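Workshop Notes: Dropped Dustpans and Slipping Handles on a Two-Arm Sweeper

Last revised 18 Dec 2023

These notes cover one fault on a two-arm floor robot used for sweeping: the gripper loses its hold on the broom or dustpan during a pass and the controller doesn't register it. We had it repeatedly in October. Most of the fixes are mechanical and can be done at the kitchen table with ordinary supplies. Settings are named as they appear in the Susto control panel. Other panels have equivalents under other names.

Symptoms

The handle creeps through the fingers a little on each stroke. After enough strokes the broom head sits at the wrong angle and the bristles skate over the litter. On the dustpan side the front lip lifts off the floor and whatever has been collected slides back under it. In the worst case the tool rotates in the grip and falls.

In our log the first complete drop came after nearly 200 strokes with no alarm. Gebhard Koller went back through the recorded finger positions and found that the fingers had been closing further by small steps the whole time. The panel compares finger position only at the moment of pickup. Anything later is treated as normal squeeze.

A tool that falls is a trip hazard, and an arm that goes on sweeping with no tool in it is a pinch hazard. If you see creep, stop the run with the red stop button and let both arms settle before you reach in. Pause on the panel holds the joints under power. Do not work on the fingers in pause.

Check the sleeves first

Fabric or mesh finger sleeves are the usual cause. They give good friction when new and stretch with use. A sleeve that has stretched slides over the metal underneath, so the handle stays put in the fabric while the fabric moves on the finger. From across the room this looks like a slipping handle.

With the power off, pinch the sleeve and pull it toward the fingertip. It should not travel. If it does:

Take it off and turn it inside out. Shake out lint and grit.
Wash by hand in warm water with a drop of dish soap. No fabric softener, which leaves a film.
Dry flat overnight. Do not use a dryer.
Refit with the seam on the outside, away from the tool.
Fasten the lower end with a flat hook-and-loop strap. A zip tie works but leaves a tail that catches on cables.

Loose fibers can be trimmed with nail scissors. Replace a sleeve if the top edge has frayed far enough to fold over into the contact area. Nadja Berchtold changes ours every six weeks and does both fingers of a gripper together. Mixing an old sleeve and a new one puts more load on the grippy side, and the handle walks toward the worn one.

Then the handle

Wipe metal handles with rubbing alcohol. Floor cleaner residue builds up on them quickly, mostly where the person who puts the broom away takes hold of it. Plastic handles should be washed with soap and rinsed.

A smooth round handle has nothing to stop it from turning. Wrap the grip zone with self-fusing silicone tape, two layers, overlapping by half. Mark the upper and lower limits of the wrap with a paint pen. If the fingers are outside the marks at the end of a run, you have creep, whatever the panel says.

Curved or tapered handles need more care. The fingers will find the narrow section and work down toward it. Set the pickup point at the narrowest place to begin with. We tried to cure the taper with foam pipe insulation and do not recommend it – the foam compresses, the panel reads the compression as a firm grip, and the fault is hidden again.

Force setting

Leave this until last. The Jollau fingers we use will hold a clean, wrapped handle at the factory value. Raising the force made the drops less frequent and then cracked a plastic dustpan handle along its molding line. Annelies Fuchs had warned about that in the maintenance book, in capitals.

If you must raise it, go one step at a time and inspect the tool after each run.

Slip check

Turn on Recheck Grip and set the interval to 6 strokes. The arm pauses briefly, compares finger position with the pickup value, and stops if they differ by more than the tolerance. It slows the job slightly. The default is off.

On older panel versions the recheck applies only to the arm listed as primary. Add the second arm by hand under Tools, then confirm it by pulling lightly on the dustpan during a supervised test. Stand to the side, outside the reach of both elbows, with a second person at the stop button.

Floor and cables

Some of what we first logged as slip was snagging. Jarlath Madigan found the broom head meeting a cable near the turn at the end of the stroke, and the jerk pulled the handle down through the fingers. Before each run:

Lift loose cables off the tile or move them out of the sweep area.
Push power adapters back against the wall.
Check that the arm's own cable has slack at full reach and does not hang low enough to catch the tool.
Keep the waste bin inside the marked zone but outside the broom's swing.

Glossy tile brings its own problem. Reflections can hide the lip of a pale dustpan from the head camera, and the arm then presses down harder to find the floor. The extra push goes into the grip. A strip of dark tape along the lip helped in our room. Drawing the curtains helped less.

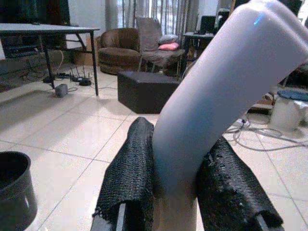
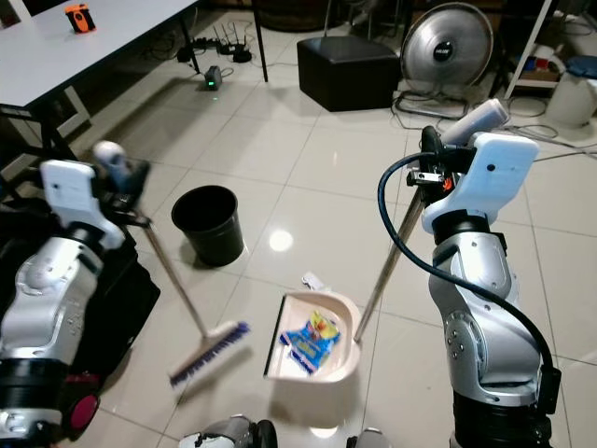 First, mesh-covered fingers closed on a curved white part; second, both arms at work with broom and dustpan.

Test after repair

Run a short job with a single wrapper as litter. Check the paint marks. Run a longer one and check again. Record finger position at the start and end of each, in the same units, on the same page. If the two values agree within tolerance, the repair holds and the robot can go back to its normal schedule.

If creep continues with clean sleeves and a wrapped handle, look at the finger screws. Dilwyn Morgan found one backed out on our left gripper. Thread locker, medium strength, small drop. Let it cure for the time given on the tube before powering up.

Replacement sleeves are listed by Karpenko under gripper accessories. Order by finger width and measure with the old sleeve off.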